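Cable snag (bin picking)

A cable snag is a fault in robot bin picking where the hose and wire bundle on the outside of an arm (everybody calls it the dress pack) catches on something, usually the bin, and the arm keeps on going. I've been keeping up this entry for the Derthorpe robotics wiki for a while now, and I've had my own share of snags, so forgive me if it gets a bit personal in places. Edits welcome!

Other names: dress pack catch, loop hang, hose grab. The Driltis manuals call it an "external routing interference event," and I have never heard a human being say that out loud.

How it happens

An arm with seven or so things to feed at the wrist (power, signal, maybe air, maybe a camera line) has to get all of that past every joint. You can run it inside the arm if you bought the right arm. Most of us didn't, so we strap it along the outside and leave a loop at the wrist so the last joints can turn. The loop is where the trouble starts. Leave it too short and it pulls tight when the wrist rolls over, and something gives, generally a connector. Leave it too long and it hangs lower than the fingers do, and now you've got a lasso going into a bin full of stuff.

Bin walls make it worse. Out on a flat table a long loop just drags, and you can hear it and stop. Down in a bin the loop gets pressed between the wrist and the wall, or it drops over whatever is standing up in there, and on the way out it takes the thing along or wedges it.
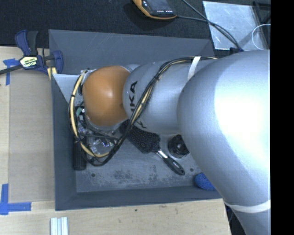 The other half of the problem is that the arm can't feel it, or can't feel it soon enough. Force limits are normally set for the tool. A soft bundle stretching over half a second looks a lot like an awkward, heavy pick, and the controller happily pulls harder. By the time the protective stop trips you may already have a cracked strain relief.

The Quartey cell snag

The case most people here have heard of is the one on the Quartey cell, in August. The cell was doing mixed household items, long shifts, nobody standing right next to it. On pick 3104 the wrist rolled the long way around to reach into a corner, the loop went under a cylindrical item, and when the arm lifted it yanked the bundle hard enough to pull two pins out of the wrist connector. The gripper lost its signal but kept its power. It stayed closed, the software decided it was open, and the cell carried on for 9 more cycles with the same bottle in its fingers, bashing it into the bin every time. Great fun to watch on the log afterward, less fun to fix.

No one was hurt. Downtime was 32 hours, and nearly all of that was waiting for the connector. The repair itself took me a lunch break.

What changed afterward was pretty modest. The planner was told to stop taking the long way around on the last joint, the loop was shortened by 2 inches, and the gripper now has to report a fresh state before each approach or the cell stops. That last one should've been there from day one, and I say that as the person who left it out.

Prevention

Jog the wrist to both ends of its travel, by hand and slowly, with the arm down inside the bin. Doing it up in the air tells you very little. Watch the bundle the whole time and keep a thumb near the stop.

Put ties closer together near the wrist than you do farther up. Check straps on Friday, or whenever your week ends, because they creep. Mine creep toward the elbow, and I've seen them go the other way too.

Prultent sells a spring-return retractor that takes up slack as the arm folds. I like it on big arms. On small ones it eats into your payload and gets in the way of the camera, and I ended up taking mine off.

If a snag does happen, don't drive the arm out of it. Stop it, release the load by hand with the arm locked out, and look at the connector before you power the tool back up.

See also: Protective stop; Strain relief; Stale gripper state; Wrist wind-up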